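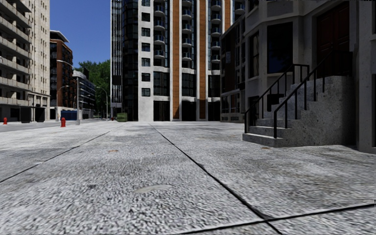
Townhouse stoop with two handrails, seen from the pavement in the simulated street used for route training.

Preparing a simulated street for delivery robot route training
Drostenum Operations Guidance, Skodlow depot

Purpose of this guide

This guide explains how depot staff should prepare, run and sign off a route in the Costello simulator before a delivery robot is sent out on the same type of street. It is written for route supervisors, former walking couriers who have moved to the route desk, and anyone covering a shift in their place. No programming knowledge is needed.

Since the robots were introduced at Skodlow, the work of a courier has changed in kind. Fewer hours are spent carrying parcels between the van and the door, and more are spent deciding where a robot may stop, which entrances it must leave to a person, and what it should do when the way is blocked. Those decisions depend on knowledge that couriers already hold. The simulator is the place where that knowledge is written down.

Before you start

You will need a route desk login, the route sheet for the street concerned and a blank sign-off form. Allow 30 minutes for a first route. Please do not begin a session in the last part of a shift, as an unfinished route cannot be handed over.

Step 1. Load the street

Open Costello and select the street from the Drokgate list. The view will open at pavement level. Check that the street name on the route sheet matches the one at the top of the screen. Routes saved under the wrong name have been the most common fault at this depot.

Step 2. Mark the pavement

Trace the line the robot should follow. On a wide pavement such as the one shown, keep the line well away from the kerb and clear of the foot of any steps. Mark the following as you go:

Seams between slabs. Mark these as 'note' only, unless you know from walking the real street that there is a raised edge.
Patches and small debris. Mark as 'note'.
Hydrants, lamp posts and bins. Mark as 'keep clear'. The example street has two red hydrants on the road side, and its street lamps also stand along the road.

The surface in the simulator is cleaner than most real streets. Where you know of a loose slab or a drain that floods, add it by hand, even though nothing appears on the screen. Entries of this kind are the most useful ones we receive.

Step 3. Classify each entrance

Every entrance on the route must be given one of three classes.

Class A: level entrance. The robot may wait at the door.
Class B: one low step. The robot waits on the pavement and the customer is asked to come out.
Class C: a flight of steps. A courier completes the delivery.

The townhouse in the example is Class C. Its door is reached by a broad stone stoop, and the robot cannot climb. Place the waiting point on the pavement to one side of the bottom step, so that both handrails can be reached by anyone going up or down. A waiting point directly in front of a stair will be rejected at sign-off.

The dark glazed fronts at the base of the high-rise may not be classified from a distance. Move the view up to each one before choosing a class. If you are still unsure, choose C — a courier can always correct it after the first visit.

Step 4. Run the route

Press Run and watch the full route once at normal speed. Do not use the fast setting for a first run. Then run it again with the 'pedestrians' option on. Stop the run and move the line if the robot waits anywhere that would force a person into the road.

Step 5. Sign off

Two people must sign each route: the person who prepared it and a courier who has walked the street. The courier may refuse to sign and does not have to give the reason in writing. A refused route returns to the route desk and remains a walking route in the meantime.

What this means for staff

Time spent in the simulator is paid working time and counts towards the shift. It must not be added to a full walking round. Of the 556 entrances classified by the depot up to May, more than 500 were prepared by former walking couriers, and 43 were moved to Class C after a first visit. Such corrections are expected and are not recorded against the person who made the entry.

Couriers assigned to Class C entrances should note that these deliveries involve more stairs in a single shift than a mixed round did. Supervisors must rotate them between staff. Anyone who finds the pattern of work too heavy should speak to the route desk, who will alter the round from the next shift.

Common problems

The line will not save. Check that every entrance has a class. One left blank will block the whole route.
The view opens in the road. Close the street and load it again from the Drokgate list.
The robot stops at a seam. The seam has been marked 'keep clear'. Change it to 'note' and run the route again.

Completed forms should be left in the tray at the route desk before the end of the shift.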